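Handheld grippers, shared bench, cable or battery?

plistbridge_bench · Wed 21 July
Second pair of handheld grippers is built and I have been moving cups in and out of a wire caddy with them all evening like a man paid by the cup. Cable runs back along each forearm. The steel cup is fine. The teal one is taller and I keep clipping the rack on the way out.

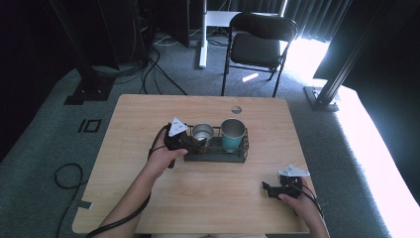 What do you do about cable drag at the wrist? Strap it at the forearm, leave a loose loop before the strap, and let the rest hang off your side of the table.

moldovan_mk2 · replied to plistbridge_bench
Or go battery and stop living like a vacuum cleaner. I did it in April and never looked back.

erport_shed · replied to moldovan_mk2
You looked back plenty – you had a whole thread about the weight. 400 grams a hand and you were whining by lunch.

moldovan_mk2 · replied to erport_shed
That was the old pack. I have grown as a person.

favdenfiles
Cable person here. Batteries die halfway through a run and then you get to do the run again. As for the clipping, lift straight up until you clear the rim of the rack, then go sideways. I know it feels slow.

plistbridge_bench · replied to favdenfiles
It feels like defusing a cup. Will try it. Staying on cable for now, mostly from being cheap.

erport_shed
Cheap is a valid design requirement.

Related threads
Finger pads: silicone or bike tube?
Favden driver board gets hot after 2 hours
Marker plate keeps working loose, 4 screws or glue
Who took the Erport crimp tool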